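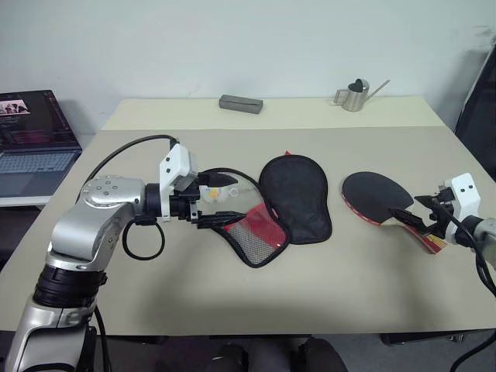 Putting a paddle away is harder for two arms than for one, according to Gudrun Kettler, because each gripper has to know what the other is holding on to. The remark closes the first chapter of the logbook submitted by the Tividham student robotics club, which has entered the two-arm handling class of the Proruvari schools and colleges competition.

TIVIDHAM, September. The club has completed the tabletop stage of its project and will move to timed trials this term. The stage covers the handling of ordinary household and leisure items by a pair of robot arms working from opposite sides of one table. Demiteck, the project's engineering sponsor, supports the club with bench time and technical review.

Items in the competition class are not made for robots. The set used by the club includes a table tennis paddle and its fabric case, an oven mitt, a plush keychain and a stainless steel watering can. Soft and hinged items carry a higher weighting in the marking scheme than rigid ones, as their shape changes when they are gripped or pushed.

Each arm carries a black two-finger gripper on a white bracket. Students write the motion sequences, set the closing force and record the result of every attempt. An attempt is logged as complete, partial or void. A void attempt is one in which a member of the team has touched an item or an arm before the sequence has ended.

The logbook for the tabletop stage contains 1,010 attempts. Of these, 110 were void and have been left out of the results. The most common cause was a cable loop catching at the wrist during a wide turn. Cable routing has been revised on both sides and the maximum wrist rotation has been reduced in software.

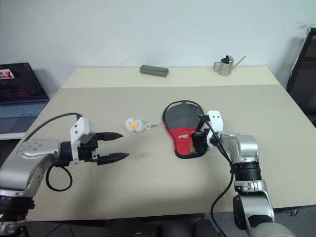

Fabric should be scored separately from everything else, one reader of the club's project page wrote, as a gripper that does well on a paddle handle may tell you very little about how it will manage a mitt. The club has adopted the suggestion for its own records. The competition scoring remains unchanged.

Work on fabric items is organised by Strobel, the project's name for its shared library of grasp routines. Each routine in Strobel stores an approach angle, an opening width and a closing force, together with the name of the item it was written for. Routines can be copied between the left and right arms, but must be tested again on the second arm before they are used in a scored run. The present release holds eight routines for soft items.

Teams in the two-arm class have three scored runs. The better two are added together. Both arms must take part in each run, and a run in which one arm remains parked throughout is given no marks. Items are placed by the judges, and teams are not told the layout in advance.

The club meets on Wednesday evenings during term. Places are open to students in any subject, and no previous programming is required. New members complete a bench safety session before operating the arms and work in pairs for their first term.

The logbook and the current release of Strobel can be requested from the club. Enquiries about bench time and technical review should be sent to the Demiteck schools desk.

Notes to editors

1. The tabletop stage is the first part of the project. Timed trials form the second.
2. Attempt totals refer to both arms together.
3. Interviews with club members can be arranged on request.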